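Listening to Rooms
Handout for week 3: Soft things, hard things and where the sound goes

Welcome back, everybody, and thank you for the clapping. I know it felt silly to walk up and down the stairwell at Pirdale smacking your hands together while people tried to get past with their coats, but I hope you'll agree that you came away knowing something about that stairwell which no amount of reading would have given you. Several of you asked for the main points written down, so I have done that first, and then gone on to what we shall be doing on Monday. As usual I've let it run on a bit.

What happens when a sound meets a surface

Whenever sound arrives at a wall, a curtain, a sofa or a person, the energy it carries has to go somewhere. Part of it bounces back into the room (reflection), part of it is turned into a very tiny amount of heat inside the material (absorption), and part of it carries on through and out the other side (transmission), as anyone with neighbours will know. Every surface does a mixture of all of these. When we call a wall "reflective" we only mean that bouncing is most of what it does.

Two more words from last week that people muddled, quite understandably. An echo is a separate return of the sound, late enough that you hear it as its own event. Reverberation is what you get when there are so many reflections, arriving so close together, that they blur into a tail. The stairwell had reverberation. The back wall of the sports ground, if you stand well away from it and shout, will give you an echo.

The length of that tail depends mainly on the size of the room and on how much absorption is in it. A big room with hard walls rings on and on. Put an audience in and it calms down, which is why musicians who rehearse in an empty hall so often find themselves playing to quite a different one in the evening. People in winter coats are splendid absorbers!
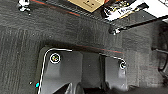 Absorption is never the same at every pitch, and I'd like you to hold on to that sentence even if you lose all the others. Thin soft materials are good at taking away high sounds, the hiss of an S or the click of a heel, and do very little to low ones. A carpet with a low, ribbed pile like the dark grey one in the photograph will take the edge off a dropped spoon or a chattering voice, but the rumble of a lorry outside or the bass from next door will hardly notice that it's there. To catch low sounds you need depth, or a panel that can flex, or a great deal of something thick. A carpet on a proper felt underlay does better than the same carpet stuck straight to concrete, for just this reason.

Many of us have been in a room that was "treated" with thin foam squares and came out sounding worse, dull and boomy at the same time. The top had been taken off and the bottom left exactly where it was. If your own front room sounds like somebody talking into a cardboard box, look at whether everything soft in it is also thin.

A word about footsteps, as Hollis Castellanos raised it at the end and we had no time. Footsteps heard in the room below are a different matter from footsteps heard in the room you are in. The first is impact noise: the shoe strikes the floor, the floor itself shakes, and the ceiling underneath passes it on. Here a carpet helps a great deal, since it softens the blow before the building ever gets hold of it. It won't do much about voices coming up from below. For that you need weight and well-sealed gaps, and I'm afraid there is no cheap way round the weight.

Scattering

We have talked as though surfaces were flat. Few rooms are, thank goodness. A full bookcase with the spines at different depths, a dresser, a coat stand, a piano with things on it, all of these break a reflection into smaller pieces and send them off in different directions. The sound energy is still in the room, but it reaches you from all sides and feels gentler for it. Two bare parallel walls facing each other will do the opposite and hand the sound back and forth between them, and if you clap there you hear a sort of metallic buzz called a flutter echo. Most of you found the one in the corridor outside the Calado Room. It is at its best by the fire door, and I'm rather fond of it.

Size matters in scattering. An object has to be reasonably large compared with the length of the sound wave before the wave takes much notice of it. High notes have short waves and are bothered by small ornaments. Low notes have waves as long as a car, or longer, and simply flow round your ornaments as the tide flows round a pebble. 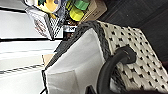

Etenesh Kassa
Course tutor, Listening to Rooms, Pirdale Evening Classes

Holes, weaves and linings

A loosely woven surface lets sound through very easily, and what happens next depends on what is behind it. Think of the cloth on the front of a loudspeaker, which you want to be as good as invisible to the sound. Think too of a storage basket with small gaps all over the weave and a fabric liner inside. Empty, it's barely a presence in the room. Fill one with spare blankets and you have a modest absorber that also keeps your blankets tidy. Concert halls use the same idea in a grander way, with slotted timber or pierced metal on show and something thick and fibrous hidden behind.

The fibres do the work. Air has to squeeze back and forth between them, and the rubbing is where the energy is lost. A sheet of plastic film laid over the top will spoil the effect at high pitches, and so will several coats of gloss paint over a porous tile. I once visited a village hall where this had been done to the whole ceiling with the best of intentions, and the poor badminton club could not hear itself think.

For Monday

Please choose one room at home and visit it at two different times, once when the house is quiet and once when it is busy. Clap once in the middle and once in a corner. Say a sentence aloud, the same one each time, facing a hard surface and then a soft one. Jot down whatever you notice in your own words. "Like a tin" is perfectly good acoustics.

If you can, borrow a heavy duvet and hang it over a door, then try the sentence again. Those with a recorder on their phone might like to bring the results along, and we'll play them through the Premen speakers if I can find the lead.

We meet in Room 99 as before. The reading is in the grey folder at the library desk, filed under 662, and it's the chapter on small rooms that you want. Skip the part with the equations unless you enjoy that sort of thing. Bring a cushion.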